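# The bag drawer, finally

I have been meaning to write about the bag drawer since January, and every time I sat down to do it I got up again and went to look at the drawer instead, shut it, and made tea. If you have one of these you'll know the feeling. Ours is the second one down, to the left of the stove, and it holds every produce bag, bread bag and sandwich bag that has come into this house since we moved from the apartment on Osman Street. You had to push the contents down with one hand while closing it with the other, and something always got caught in the runner anyway.

So this month I emptied it out. It took me 35 minutes just to get everything sorted into piles, mostly because thin bags cling to each other (and to sleeves, and to the dog), and I had to stop twice to let the static calm down. I kept 20 good ones. The rest were torn or sticky, or had that onion smell that never leaves, and they went into the collection bin by the doors at Jondora, where I do most of my grocery shopping these days.
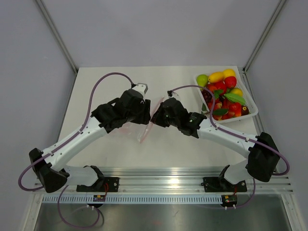
My folding method came from my grandmother, who folded everything, including wrapping paper and the foil from chocolate bars. She would lay the bag flat on the table, smooth the air out toward the open end, and fold it lengthwise until she had a strip as wide as two fingers. Then she turned it corner over corner into a little triangle and tucked in the tail. The clear kind with the faint pink tint is the hardest to do, being so thin that it creases wherever it likes and you end up with a pointed corner sticking out where you wanted a straight edge. I've stopped fighting those. They get a loose knot and go in the front.

The triangles live in an old Enier tea tin now, standing up in rows, and I can't tell you how much pleasure I get from opening that lid! The drawer itself has dish towels in it. Dish towels!

The fruit has been part of this too, in a roundabout way. I used to leave everything in the bags it came home in, and then find a soft pear at the bottom a week later. Now it all gets unpacked as soon as I'm in the door, before I've even taken my shoes off, and the bag is folded right there on the counter while I still remember. Bananas stay apart from the rest. Lemons will sit happily next to anything, as far as I can tell.

Next up is the cupboard with the lids. I've pulled out 2 that fit nothing we own, and I haven't even reached the back shelf yet.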